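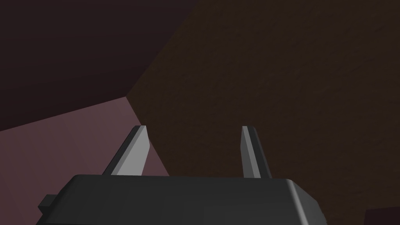 By Tamara Coman
Fiction | February issue

NOTICE TO THE RESIDENTS OF PELLIDBERG

The Office of Crossings wishes to inform all residents that the Minanside ferry will make its final passage this month, at 7 in the evening, and that persons holding unused tickets should present them at the window before that hour. Tickets presented afterward will be kept by the Office and will not be paid.

The Office has received 256 letters concerning this decision. Each has been read by the undersigned. Most ask for the ferry to continue. One asks for the return of an umbrella. The umbrella has been found and may be collected.

It is the duty of this Office to record the history of a service at its close. The ferry has run for 70 years between the Pellidberg landing and the Minanside steps. It carried schoolchildren, doctors, flour, a church bell, and on one occasion a bride who had changed her mind and asked to be taken back before the boat had touched the far side. The pilot, Mr. Căpraru, turned the boat around. The regulations made no provision for this, and none was added later.

Mr. Căpraru held his post until his death last winter. The Office advertised for a successor in Pellidberg, in Minanside and as far away as Groseck. Two applications were received. The first applicant could not swim. The second was the undersigned, whose application was refused on the ground that an officer may not appoint herself. The undersigned signed the refusal and placed it in her own file.

Residents have asked why the bell at the landing still rings at night. The Office has looked into the matter. The bell is rung from the Minanside side by means of the long wire, in the manner of a passenger asking to be fetched. It rings twice, with a pause between. An inspection of the Minanside steps was carried out on foot, by way of the upper bridge, and no person was found there. The wire was in good order. A coat had been left on the bench, folded, with the fare in its pocket – the old fare, in coins that are no longer accepted.

The Office considered whether a fare in old coins creates an obligation. The regulations state that a passenger who has rung and paid shall be carried. They do not state that the passenger must be seen.

Accordingly, the final passage will leave Pellidberg empty and return from Minanside with whoever is waiting. The undersigned will take the tiller. She crossed on this boat every morning as a girl and was allowed to steer from the middle of the river to the bank, and she considers herself qualified – whatever her file may say.

Residents who wish to watch from the landing are asked to stand behind the rope, to leave the bottom step clear, and to allow room for passengers to come ashore.

Alina Pascu
Officer of Crossings, Pellidberg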